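Signed my husband and myself up for a beginners' class, please advise

4 min read

Mariann_Bedcombe
So my husband lost a bet (the less said about the cricket the better) and I got to choose our evening activity for the term. I had the Bedcombe community college brochure and 106 courses to pick from, including Intro to Falconry, which was full. I went with adult beginners' clogging. It starts in September. He has been told it's "a sort of fitness thing".

Has anyone done it? Do we need the proper shoes for week one, or can we get by in something with a hard sole? 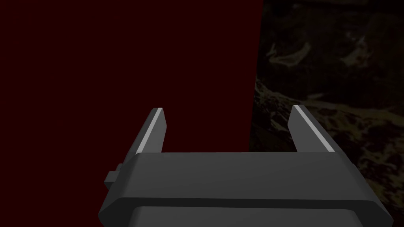

I should add that neither of us has any rhythm. At our wedding the band slowed down to help us and then gave up and had dinner.

torska
Did two terms of it. Don't buy shoes yet. Half the class drops out after the shuffle step and you can pick theirs up for next to nothing.

kerekes_k
Disagree. Buy the shoes. I did four weeks in my old school lace-ups and couldn't hear a thing I was doing, so I learned it all wrong, with great confidence. Spent the rest of the term unlearning it.

torska
You learned it all wrong because you stood up the back next to me, mate.

kerekes_k
Also a factor.

HendrikBakker
Is there a concert? You want to ask before you pay. Ours had a concert. There were waistcoats. Mine was mustard and had been made for a bigger man, and my mother still has the photo on her fridge.
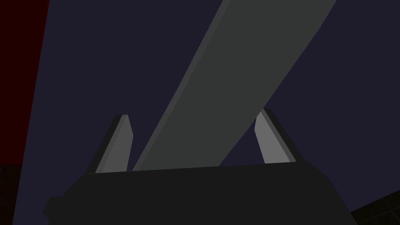
Anyway, the class itself was good fun and I lost a bit of weight, mostly through worry. But ask about the concert.

Mariann_Bedcombe
I've rung them and there is a concert. It's at the shopping centre on a Saturday morning, outside the bakery. I haven't passed this on at home.

torska
You have to tell him. That's cruel.

sodeo_sue
Do NOT tell him. Mine found out three weeks ahead and developed a knee. If he'd found out on the morning he'd have been fine, because the costume would already have been on.

HendrikBakker
I'm with torska on this one. A man should get to choose his own mustard waistcoat.

kerekes_k
What are they charging these days? It was $18 a class when I went and that included a biscuit.

Mariann_Bedcombe
Same price, no biscuit. I'm told the shopping centre gets 3,000 people through on a good morning, so I suppose the biscuit money went on publicity. 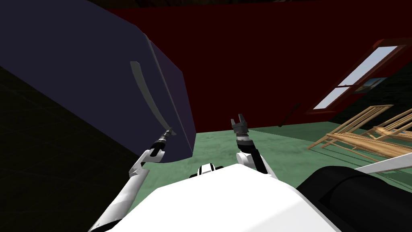

Fridge handle, arm reaching up to it

sodeo_sue
Sit him down near the bakery afterwards with a vanilla slice. Worked on the knee.

Mariann_Bedcombe
He's just asked me why there's a tape measure round his chest. Will report back.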